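# The Case for Showing by Hand

There are two usual ways to show a robot a household task. One is remote control, in which an operator moves the robot's own arms from a distance. The other is direct demonstration, in which a person holds a pair of grippers and does the work in person. It is the view of this office that public funding should favor the second.

Our position draws on the Kaltum program, which compared both methods over 18 weeks and closed in March with 3443 accepted demonstrations. The tasks were modest: setting a table, clearing it, putting things away.
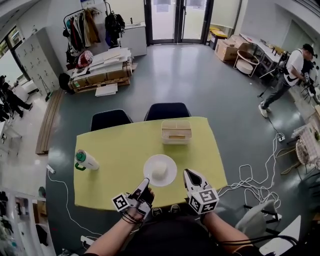

*Hand-held grippers at the table, just short of a round white plate.*

Remote control has real strengths. What it records is what the robot did, with no doubt as to whether its arm could reach. The Povlow group has argued this point well, and we do not dismiss it. Yet an operator at a console works slowly and feels little of what is touched. New operators at Kaltum needed 30 hours of practice before their recordings were fit for use. Those given hand-held grippers needed eight.

The gap matters for who may take part. A method that asks for long training will be left to specialists, and specialists tend to set a table the same way each time.
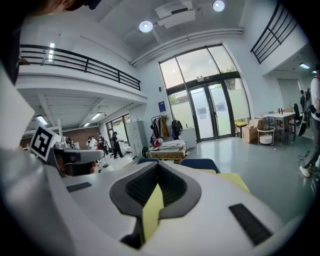
Direct demonstration carries duties of its own. People move in ways a robot cannot follow, and some recordings must be thrown out. Lorenz Ruchti, in his review for the Hauser Fund, asked that every rejected recording be kept on file with a stated cause. We support that request – and would extend it to remote control, where failed attempts are too often deleted without a note.

We also ask that demonstrators be named as contributors if they wish to be, and paid by the hour. Payment by the recording rewards haste. The Dilow site has already made this change, and we urge the remaining sites to adopt it before the next round of grants.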